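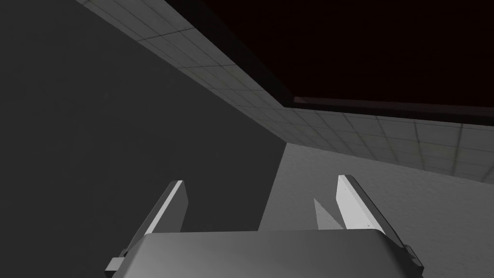
Bezawit Tamiru
Automation tech, Clultow
Posts: 156

Gripper opens by itself after protective stop -- anyone else?

Posted 24 Oct 2022

Hi all, long-time reader, not much of a poster. We run a two-finger gripper on a small arm at our Clultow shop, moving machined blanks from a tray to a wash basket. Since September we've had it let go of a part after a protective stop. The arm stops where it should, everything goes quiet, and then when the operator hits reset the fingers go to full open before anyone has asked for anything. The part lands on the floor, or on one occasion on my boot (steel caps, I'm fine, the blank was not).

I've rebuilt the cell in the simulator to try to catch it. Both fingers wide apart, looking out over the back of the palm, is the pose I keep ending up in when the program thinks it's still closed on a part. Grey walls and a tiled ceiling, so don't judge my decorating.

Has anyone seen this? The gripper is on its own 24 V supply and talks to the controller over serial. It's happened 13 times that I've written down.

PirkettiSang
Sang-wook Ok, integrator

Sounds like the gripper is re-homing. A lot of them do a full open stroke when they lose comms and get them back. Have you checked whether the startup script calls an activate command? If it does, and reset re-runs that script, there's your open stroke. Put a check in front of it so it only activates when the status register says it's not already active.

Bezawit Tamiru

Thanks! There is an activate in the startup script, I inherited it with the cell. But I commented it out on Friday and it still dropped one this morning. So either there's a second one hiding somewhere or it's something else.

rebane_k

Check the power before you go digging through scripts. If your safety relay is cutting the gripper supply along with the arm, the gripper forgets everything and has to home when the power returns. We had exactly this on a line at Liepiņa. Took us 39 days to find it and I'm still sour about it. The electrician had landed the gripper feed on the wrong side of the relay, on a terminal with a perfectly neat label.

PirkettiSang

Possible, but I'd still bet on software. If the supply was dropping she'd see the status light go out on every stop.

rebane_k

Only if she can see the light from the reset button. Can you, Bezawit?

Bezawit Tamiru

Ha, no. The arm parks with its back to the operator. I'll put someone on the other side of the fence tomorrow and have them watch it while I trip the stop.

Rimantas Zariņš
Moderator

Can I be the boring one here. Whatever the cause, a part falling when somebody presses reset is a safety problem and it should be treated like one now, before the fault is found. Where is the operator standing when they reset? If they can reach under the gripper, move the button. And please don't test this with a real blank in the fingers. Use a foam one.

Bezawit Tamiru

Fair call. The button's outside the fence but the gate is right beside it, and people do go in early to straighten the tray. I've taken the cell out of service for the afternoon shift and told the supervisor why. He wasn't thrilled.

plusura_kz

I disagree a bit with keeping power on the gripper through a stop, if that's where this is heading. We do it the other way at Plusura. Cut everything, and fit fingers with a spring so they hold closed with no power. Then it doesn't matter what the software remembers.

rebane_k

It does matter, because the spring won't help when it gets power back and does its open stroke. You'd have the same drop, only later.

plusura_kz

Not if homing is inward. Ours homes by closing. Depends on the model, I'll give you that.

Bezawit Tamiru

Update, and rebane_k gets the beer. Light goes out on every protective stop and comes back on reset, so the supply is going through the relay. PirkettiSang gets half a beer too, because there were 2 activate calls and the other one was in a subprogram called "misc_old". With the power dropping AND that call running, it was opening whatever I did in the main script.

The electrician is coming Thursday to look at the feed with our safety person. Until then the cell stays off. I still want to try the close-to-home setting in the simulator -- plusura_kz, do you remember which menu it's under?

plusura_kz

Gripper setup, second tab, near the bottom. On ours anyway. Write down the old value first.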